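Questions we get about the mango share, collected in one place so you don't have to dig through old newsletters. If yours isn't here, write to us through the form on the Ikgate site and we'll add it!

## The basics

**What is the mango share?**

It's a group order. People in and near Ikgate sign up in spring, we put everything into one big order with the growers at Nalladier, and the fruit comes to town in flat cartons over the summer. You pick up your carton, take it home, and eat better mangoes than you've probably had in years. We started it because supermarket mangoes made us sad, and because one summer trip to an orchard ruined us for anything else.

**Do I have to be a member of something?**

No. You sign up for the season you want and that's the whole commitment. Last season there were 200 households on the list, and plenty of them had never bought a whole carton of anything before.

**How big is a carton?**

One carton is a single layer of fruit, packed stem end down. How many mangoes that means depends on the variety and on the week, so we sell by the carton and don't promise a number. A household of two can get through one without trying very hard. If you live alone and aren't ready for that kind of summer, split one with a neighbor (or see the freezing section, which is long for a reason).

**Can I choose the variety?**

You can list a first and second choice on the form. We do our best. Weather decides a lot of it, and if a variety comes in light one year, we fill those orders with the closest thing the growers have and let you know before pickup. If you'd rather have your money back than a swap, tick the box that says so.

## Ripening

**My mangoes are hard as rocks. Did I get bad ones?**

Almost certainly not! They are picked mature but firm so they survive the ride. Leave them on the counter at room temperature, out of direct sun, with some space between them. Most are ready in three to six days. Turn them once a day if you think of it.

**Can I speed it up?**

A paper bag with the top folded over works well, and putting a banana in with them works even better. Check every day once they're in the bag, because they go from nearly there to very much there overnight. Don't use a plastic bag. It traps moisture and you'll get soft spots and sometimes mold at the stem.

**Can I slow it down?**

Yes, but only after they're ripe. A ripe mango will hold in the fridge for four or five days. A hard green one put in the fridge tends to stay hard and then go gray inside, and there's no bringing it back. This is the most common mistake we hear about and we'd love to hear about it less.

**How do I know when one is ripe? Is it the color?**

Color is the thing everyone goes by and it's the least useful clue. The red on a mango is mostly where the sun hit it, so a fruit can be beautifully red and days away from ready, and some varieties stay green right through. Use your hand and your nose. Hold it in your palm and press gently with your whole hand, never with a fingertip, which bruises. You want a little give, like a ripe avocado or a peach. Then smell the stem end. If it smells sweet and a bit like pine, go get a knife.

**There's sticky stuff on the skin. What is it?**

Dried sap. It comes out of the stem when the fruit is picked. Wash it off with cool water and a little dish soap, and rinse well.

**What are the small brown freckles?**

Usually nothing but ripeness, and on some varieties they're a good sign. If a spot is black, sunken, and spreading, cut it out and eat the rest of that mango today.

## Cutting and eating

**What's the easiest way to cut one?**

Find the pit first. It's flat and runs the long way through the middle. Stand the mango on its stem end with the narrow side facing you, and slice down on either side of the pit so you get two fat cheeks. Score the flesh in a grid without going through the skin, push it inside out, and cut the cubes off. Then stand over the sink and deal with the pit however you like. We have strong feelings that the pit belongs to the person doing the cutting.

**Is the skin safe to eat?**

Some people do, but we don't recommend it. Mango is related to poison ivy, and the sap and skin can cause an itchy rash in people who are sensitive. If you know you react badly to poison ivy, wear gloves to peel or have somebody else do it. If you get hives, swelling, or trouble breathing after eating mango, get medical help right away.

**My mango is stringy. Why?**

That's the variety. Fibrous mangoes often have the strongest flavor, and they make wonderful juice and lassi. Put them through a sieve and all is forgiven.

**What do I do with one that never got sweet?**

Treat it like a vegetable! Shred it for a salad with lime, fish sauce, chile, and peanuts, or pickle it in strips. The Bartoš chutney recipe in our recipe folder was written for underripe fruit and it's fantastic on a grilled cheese sandwich.

## Freezing and drying

**Does mango freeze well?**

So well. Cut it into cubes, spread them on a tray lined with parchment so they aren't touching, freeze until solid, then move them to bags and press the air out. They keep their flavor for eight months or so, if you can leave them alone that long.

**Can I freeze puree instead?**

Yes, and it saves a lot of space. Blend it with a squeeze of lime and freeze it in ice cube trays or flat in bags. Flat bags thaw fast and stack like books.

**How about drying?**

Slice it a quarter inch thick and dry at 135°F until it bends without sticking to itself. Riltora, the kitchen supply store on the square, lends out dehydrators in July and August, and you should get your name down early. Use ripe but still firm fruit, since very soft slices weld themselves to the tray.

**How much fruit do I need for a recipe?**

Weigh it, if you can. Mangoes vary so much that "two mangoes" in a recipe hardly means anything, and the skin and pit take up a good part of the weight. We figure on losing a third. One of the big late ones last year came to 1075 grams before peeling and made a whole pie by itself.

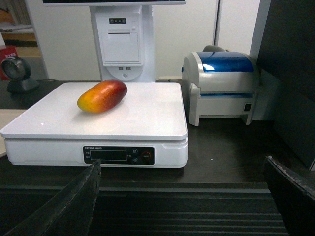

*IKGATE, March*

**Sign-up is open: what's new this season?**

A few things, and we're excited about all of them. The growers at Nalladier expect a good crop, and the trees have flowered heavily. There will be an extra pickup at the end of the season for the late varieties, which are our favorites and which we've never been able to get in any quantity until now. We're also offering a mixed carton for the first time. You won't get to pick what goes in it, but you'll get to taste a few kinds side by side, and that is the most fun you can have with a cutting board.

**Where and when is pickup?**

At the side door of the old depot, from 4 p.m. to 7 p.m. We'll email the date as soon as the truck is loaded. Bring your order number and, if you can, a flat space in the car. Cartons don't like being tipped.

**I can't make it to pickup. What happens to my carton?**

Send a friend with your order number. If that doesn't work, tell us by noon and we'll hold it until the next morning at 10 a.m. We can't keep fruit longer than that, and unclaimed cartons go to the food pantry.

**Some of my fruit arrived bruised. Will you replace it?**

Open the carton at home the same day and send us a note with your order number if more than one or two are damaged. We'll credit you for those. We can't do anything about fruit that got too ripe on the counter, though we can send you a very good smoothie recipe.

**Can I grow one from the pit?**

You can certainly sprout one. Scrub the husk, let it dry overnight, pry it open carefully, and plant the seed inside with the curved edge up in damp potting mix. Keep it warm. It'll make a handsome houseplant with floppy reddish new leaves. Fruit is another matter in our climate, and a seedling may not match its parent anyway.

**Do you take back the cartons?**

Yes please, flattened and dry. Leave them by the depot door at any pickup.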